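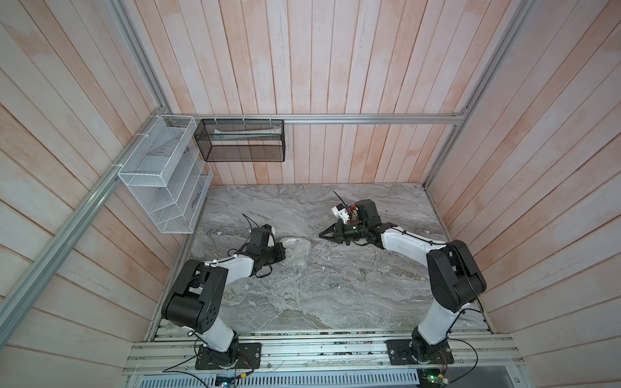 Why wasn't the stop button the first thing you checked, one reader wanted to know after my last list. Fair point! So it goes first this time.

Two-arm cell, Dulstead shop, after the jam. Checked 1/27/19.

Stop button: PASS. Both arms quit right away. I pressed it with each arm moving on its own, then with both going.

Fault log: FAIL. The Vorton controller threw code 231 at cycle 1257 and the left gripper just kept squeezing (not what I want to see on a Saved Settings page that says "limit on"). Force limit had gone back to default after the update. I've typed it in again and locked it.

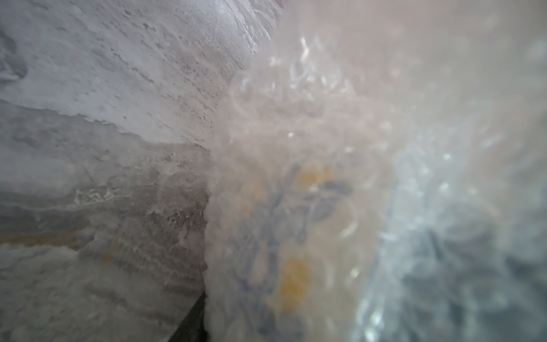 Bubble wrap up close, wrist view.

Wrist cables: PASS, with a grumble. They loop up high and I'd like them tied down closer before April. Tug test was fine on both sides.

Rail grooves: FAIL. Bits of scrap in there again. Vacuum them out with the power off, please, and don't use the air hose! 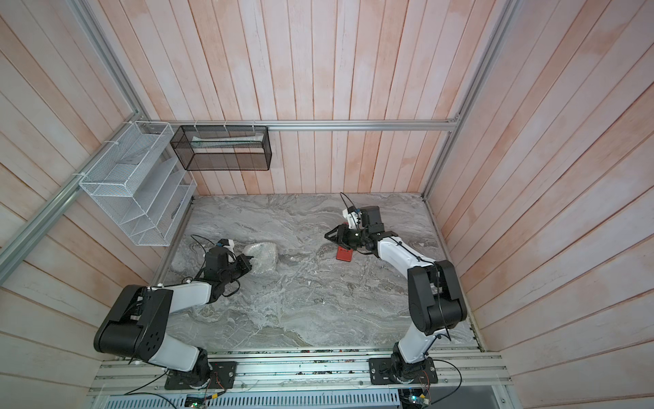 We had the same code at Orellana and it came down to a loose plug at the base, so please wiggle that before blaming the software. Done, and ours was snug, but I've added it to the list anyway.

Base plate bolts: PASS. Right side took a tiny bit of a turn.

Clearance between grippers: RECHECK. Poneveo's sheet gives a minimum gap and we're running under it on the close moves. Slow speed only for now.

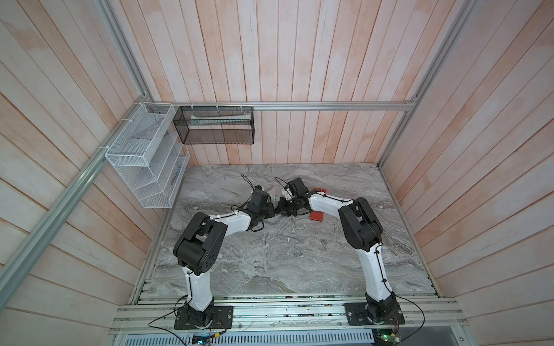

Can I clear code 231 and keep running?
Only after you've read the force limit off the screen and written it down here. If it shows the default, leave the cell off and come find me.

Restart: HOLD until grooves and clearance are signed.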